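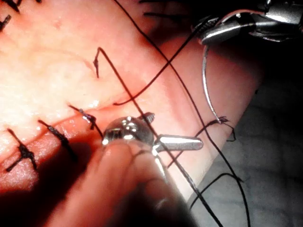 Do ministry briefings tell you anything? (12 replies, showing 9)

kettle_and_maps
I've been following the Durnov ministry briefings since December and I'm starting to wonder why I bother. This morning's was the usual – guy at a lectern, big screen behind him, and then the claim that 300 artillery positions were destroyed overnight near Prundudwood. Then a clip of a hillside going up in smoke, no landmarks, no date stamp, and on to the next slide. Does anyone here get something useful out of these? I don't mean the numbers, I mean anything at all.

oldsignals
I do, but I watch them with the sound off. Look at which towns are on the map slide and which ones dropped off since the last time. When they quit mentioning a place, something usually changed there.

brackenfoot
300 in one night is silly. If you add up everything they've claimed since the fall you get 2,520 guns, and I doubt the other side ever had that many to start with. I keep a spreadsheet, yes, my wife has opinions about it.

kettle_and_maps
Could you share the spreadsheet? Or at least the columns. I tried starting one and gave up when they switched from "guns" to "positions" halfway through a month.

brackenfoot
Sure, I'll put it in the files section tonight. Date, place name as given, what they claimed, the wording, and whether there was a clip. The wording column is the one I'd keep if I had to dump the rest. "Hit," "suppressed" and "destroyed" get used like they're the same word and they aren't. Suppressed can mean the crew drove off for an hour and came back.

tallis44
I think you're all being too hard on them. Every army overcounts. A pilot sees a flash and reports a kill, and two units claim the same truck. That isn't lying, that's how reports go up the chain. My old outfit did it on exercises with people standing right there with clipboards!

oldsignals
Fair for the numbers. It doesn't cover the clips though. The bridge video they ran for Brasmont was the same one they ran 6 weeks earlier for somewhere else. Same bend in the river, same two barges.

tallis44
Was that ever nailed down? I remember a lot of yelling about it and one blurry side by side.

oldsignals
It was good enough for me. The shadows line up and so do the barges. Go look at the old thread, page nine or so, and tell me what you think.

tallis44
OK, read it. I'll give you the barges. I still say it could be some junior person grabbing the wrong file at five in the morning.

marmot_lane
Can I ask a dumb question? Who are the briefings for? I have family not far from Brasmont and they never watch them. They get their news from the neighbor's phone and from whether the buses are running.

kettle_and_maps
Not dumb at all. My guess is the evening news at home. The clips are cut to just the right length to drop into a broadcast, and the wire people pick them up within the hour with "purportedly" stuck on the front.

marmot_lane
Right, and then my aunt calls me in a panic about a strike that was two valleys over. I wish the papers would just hold off until somebody has checked the place.

brackenfoot
The Qiu bulletin does that, more or less. It's slow, and it's dull as dishwater, but they say where each clip was filmed or say they don't know. I quit reading the same-day stuff and don't feel any less informed.

tallis44
Qiu leans pretty hard the other way if you ask me. They're quick to say "unverified" for one side and not for the other.

brackenfoot
I've seen them mark both. Do you have one in mind?

tallis44
The fuel depot story. Went out with no caveat at all and then got a correction at the bottom where you had to scroll for it.

brackenfoot
Hm, OK, I missed that one. Will look. Spreadsheet's up by the way, in the files section, second tab is the wording. Please don't sort the first column, it breaks the totals and I haven't figured out why.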